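Ping-Pong Trouble: The Right Gripper Saga

I've been teaching our two-arm setup to put ping-pong balls in a tub, and one Sunday the right gripper started faulting on every close. The log said overload — 26 times before lunch! Karthikeyan blamed the cable, I blamed my own code.

1. Going for the ball at the corner
Right arm down on a loose one by the tub, three still out on the table. It's the closing move that kept tripping the fault.

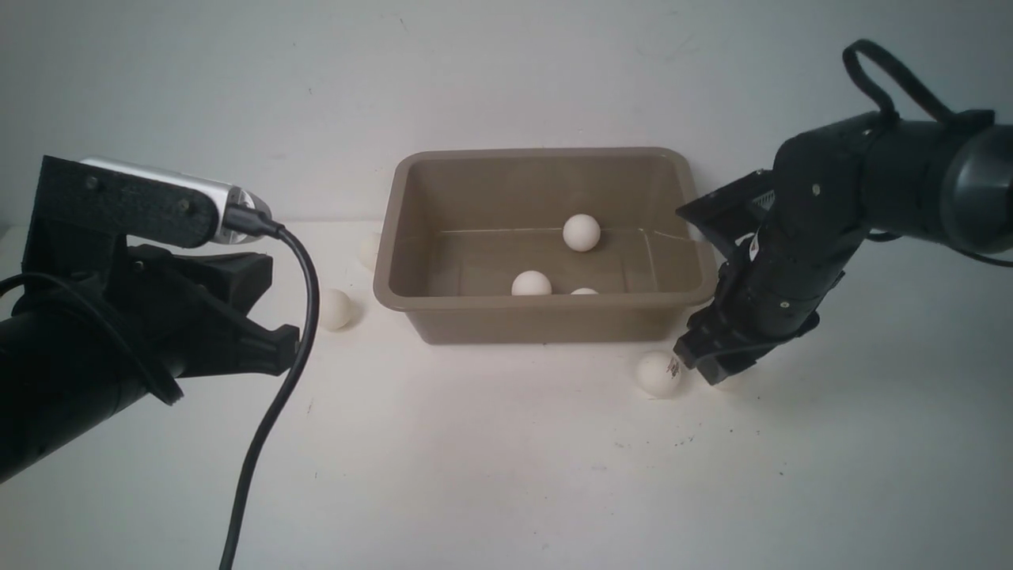 2. What we changed
I had the force limit set way too high (my bad), so I dropped it to 18 and added a stop button on my side of the table. Over 3000 closes since then, and one fault.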